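# Why Do We Brush Our Teeth? (And Who Thought of It?)

Twice a day, somebody in your house probably shouts up the stairs to ask whether you have brushed your teeth. You shout back that you have. Sometimes this is even true.

People have been cleaning their teeth for thousands of years, long before there were bathrooms to be shouted at in. They chewed twigs until the ends went bristly. They rubbed their teeth with salt, soot, crushed eggshell and the ashes of burnt bones. So if you think mint is a bit strong, spare a thought for the child who got bones.

## The tiny lodgers

Your mouth is home to a great many bacteria. They are far too small to see and they pay no rent. Most of them are harmless, and a few are rather useful, but some of them love sugar even more than you do.

When you eat a biscuit, these sugar-lovers have a biscuit too. Then they make acid. The acid sits on your teeth and pulls tiny bits of mineral out of the hard outer layer, called enamel. Enamel is the hardest stuff in your whole body, harder than bone, and it still doesn't enjoy being sat on by acid.

The bacteria stick together in a furry sort of film called plaque. Run your tongue over your teeth when you wake up and you will meet it.
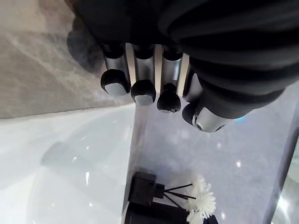

**Why can't I just rinse my mouth with water?**

Plaque is sticky, and water mostly slides past it. Rinsing washes away loose crumbs, but you need bristles rubbing against the tooth to get the film off.

## What is in toothpaste?

If you could take a blob of toothpaste to bits, you would find:

- **Something gritty.** This is a very fine powder, often chalk or silica, which helps to scrub the plaque away. It is much gentler than eggshell.
- **Something foamy.** A kind of soap makes the bubbles. It spreads the paste about and makes you look like a rabid dog, which is the best part.
- **Something damp.** Water, plus an ingredient that stops the paste from drying into a rock.
- **Something for flavour.** Usually mint. In other places and other tubes it might be fennel, cinnamon, strawberry or tea.
- **Fluoride.** Most toothpastes have it. It helps minerals go back into the enamel and makes it better at standing up to acid.

Toothpaste wasn't always a paste, and it didn't always come in a tube. It used to be sold as powder, or in little pots. The whole family dipped their brushes into the same pot. Yes, Grandad too. Squeezy tubes arrived in the 1800s and were made of soft metal, and later on plastic took over.

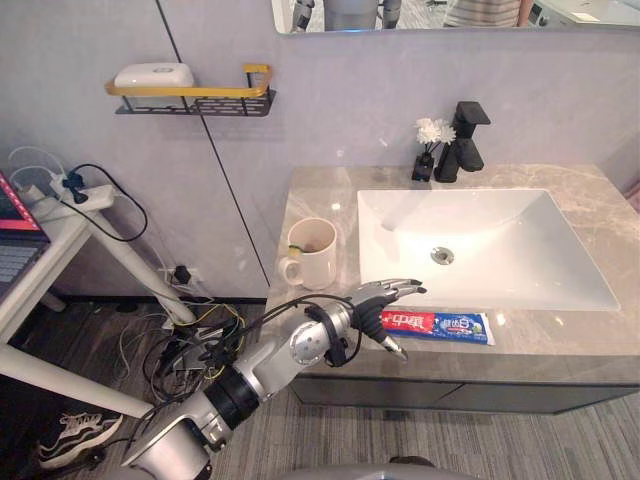
*Toothpaste by the basin, with its crimped end pointing to the right. Squeeze from the crimped end, please.*

## Milk teeth and the other lot

You get two sets of teeth in your life. The first set, your milk teeth, has 20 in it. They start to wobble and fall out when you are five or six or so, usually in the middle of something important, like an apple.

"But if they fall out anyway, why brush them?" It's a fair question, and every dentist has heard it. Diane Petrenko, who has been looking into children's mouths for 16 years, has her answer ready.

"A bad milk tooth hurts just as much as a bad grown-up tooth," she says. "And the milk teeth are saving the spaces. If one goes too early, its neighbours lean over into the gap, and the new tooth has to come up wherever it can."

After the grown-up set there isn't a third one. Sharks grow new teeth all their lives and never brush at all. You are not a shark, so this is no use as an excuse, although Diane has heard that one as well.

## How to do it properly

1. Put a pea-sized blob on the brush. The great big swirly wave in the adverts is there to sell you more toothpaste.
2. Brush for two minutes. It feels like an hour. Hum something.
3. Do the outsides, the insides and the flat chewing bits. The ones right at the back count.
4. Use small, gentle circles. You are not scrubbing a doorstep.
5. Spit out the foam, aiming for the basin.
6. Don't rinse afterwards. A little toothpaste left behind lets the fluoride carry on working.

Brush last thing at night and one other time in the day. Night matters most, as you make less spit while you are asleep. Spit washes acid away, so it is much more helpful than its manners suggest.

## Words to know

**Enamel:** the hard outside layer of a tooth.

**Plaque:** a sticky film of bacteria.

**Cavity:** a hole in a tooth, made by acid.

**Molars:** the wide teeth at the back that do the chewing.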